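# Comparing two wide-angle cameras on an outdoor robot

These notes cover how I compare cameras before one goes on the robot for good. The two in this round were a Vostum and a Kornenik, both with wide lenses, both feeding the same Drotgate controller. The steps work for any pair.

## Before you go out

1. Fit one camera at a time, on the same bracket and at the same tilt.
2. Turn off automatic sharpening in the controller menu. Leave auto exposure on.
3. Set both cameras to 1022 by 575. The Kornenik defaults to something larger, so check after every restart.
4. Charge the battery fully. The Vostum drops frames when the supply sags.

## Choosing a spot

Find open paving with buildings in the distance. Slab joints and long rows of windows show up lens bending very quickly. You also want strong sun and some hard shadow on the ground, as shadow edges are where cheap sensors lose detail.

Park the robot, wait for the exposure to settle and save a still. Do not drive yet. 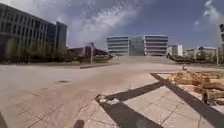 *Test still on the plaza. The slabs bend upward at the left and right, and the office block on the left leans inward towards the top.*

## Reading the still

Start at the sides. Some bending is normal with a wide lens, and calibration will take most of it out. Then check the shadows: you should be able to follow the slab joints into them. Small items on the ground matter too, so look for drain covers, loose bits and short posts at the edge of the paving.

Check the bottom corners for the robot's own body. If a dark edge shows in one of them, either mask it in the controller or move the bracket forward. I mask it, as moving the bracket means doing the tilt again.

## Driving test

Drive a straight line at walking pace for 7 minutes, then turn back into the sun. Save the log under the camera's name. Swap cameras and repeat from the same slab — chalk the wheel positions first.

Ilham Abdel Rahman suggested adding a run with the Pruvost lens hood fitted. It takes 2 minutes to clip on, and I now do it for both cameras.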